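Urkarow
Work and Automation: Gallery
Flower Handling at the Development Hall

Urkarow supplies artificial flowers and arranged bouquets to hotels, offices and event halls. Arranging has always been done by hand, and most of the people who do it have been with the company for a long time. Under the Plotero project, part of this work is being transferred to robotic arms. This page presents the work at hand, together with notes on what the change means for staff.

Single stems

Picking up one stem at a time is the first task in the program. Tulips were selected because they are ordered throughout the year.

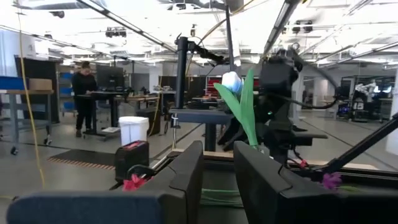 Arrangers who join the project spend 3 weeks in the hall before taking up their new duties. During this period they learn to start and stop an arm, to judge whether a grip is acceptable, and to record the reason when it is not. No background in engineering is required. Participants keep their grade and their regular hours, and they may return to the arranging room at the end of the period if they prefer.

The greatest change reported so far concerns the pace of the day. At the arranging tables, breaks were fixed by the order sheet. In the hall, an operator waits for a run to finish and then has several decisions to make in quick succession. Following requests from staff, shifts at the arms are now limited to 4 hours, with the remainder of the day spent on design or on checking finished orders.

Full bouquets

Bouquets are more demanding than single stems. Leaves spread in every direction, small blossoms catch on one another, and a grip that suits a thick stem may crush a thin one. The Marquez range, with its mixed flowers and long grasses, was chosen for this stage on the advice of the arrangers.
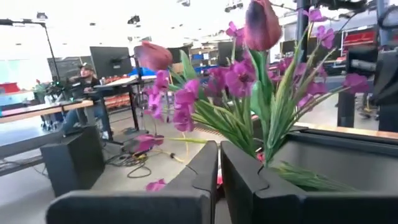 Burgundy tulips, purple blossoms and long green leaves held together between the gripper fingers.

Choice of color, final shaping and customer samples remain with the arranging team. The Trarnero site will receive its first arms in September, and staff there will be invited to visit the hall beforehand. Questions about training places may be addressed to the site office on any Monday.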